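Brotico hand-held gripper – workshop build guide
Section 5: Practice grips on cloth

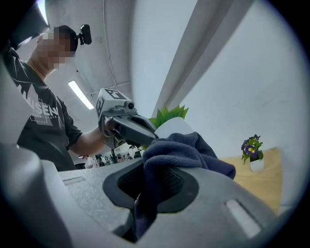
Fig. 5. Gripper angled down to a draped towel, marker cube on top.

Fit the marker cube and the gripper camera (section 4) before starting. The cube must sit square on its mount. Any play will show up later as drift in the track.

1. Lay a thick towel on the table so that it falls into folds. Thin cloth slips at this stage.
2. Start the recorder and wait for the status line to read READY.
3. Hold the gripper by the body with the tip pointing down at the cloth. Keep fingers clear of the cube faces.
4. Close on a single fold. Do not press the tip into the table.
5. Lift 300 mm, hold for five seconds, then lower and release.
6. Repeat until the log holds 71 grips, then stop the recorder.

Note: The default close value is 388. Raise it in small steps if the cloth slides out – a large jump will strain the printed fingers.

Note: Overhead lights can wash out the marker pattern. If the log shows lost frames, turn the cube away from the nearest light and run step 2 again.

CAUTION: Switch off at the battery before clearing threads or lint from the fingers.

Revised 19 May 2026, R. Kodikara. Close values checked by A. Chettiar.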